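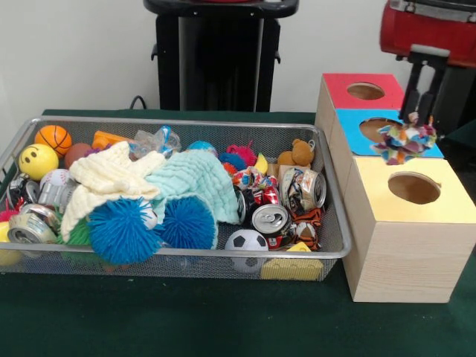 Tkachenko objects that a budget written before anyone has watched the arm work for a full month is a guess with a currency sign in front of it. We agree in part. The figures in this section are planning figures, and the two quotes we received, from Salleo and Grivard, differ mostly in what they leave out.

4.2 What the quotes cover

Both vendors price the arm, the gripper and one visit. Neither prices the objects to be sorted, which in our plan come to over 800 dollars a year. Crushed cans, cloths and plush toys are cheap one at a time, but a fixed test set has to be replaced item for item or the results from January can't be compared with those from June. Salleo described this cost as "negligible." We'd like to see its records. 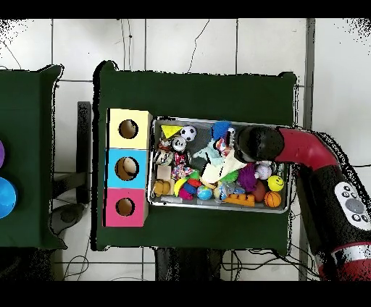
The same goes for downtime. Salleo's sheet assumes 66 hours of use a month, with no allowance for dropped items, jams or a person stepping in to reset the tray. Toledo and Ifans asked for the basis of that number and got a brochure. Until something better arrives we treat it as a ceiling and plan for less.

Grivard offers a service contract at 636 dollars a quarter. The contract excludes gripper fingers, the part we expect to wear first. Sequeira thinks the price is fair if response time is written into it. At present it is not.

Figure 4 shows the kind of item that worries us most, a soft cloth held over a box with a round opening. Rigid objects make a good sales demonstration. Cloth hangs in folds, and we've seen no vendor figure for it that states how many attempts were thrown out.

Figure 4. Patterned cloth held by the gripper above the yellow-topped box.

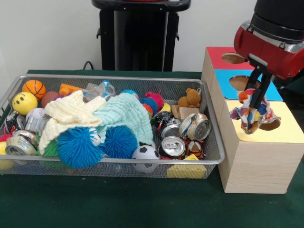 4.3 Lease or purchase

Leasing looks cheaper for the first 2 years, provided the return clause is read generously. We did not read it that way. Fentress-style buyback terms were absent from both offers, so resale value is entered as zero.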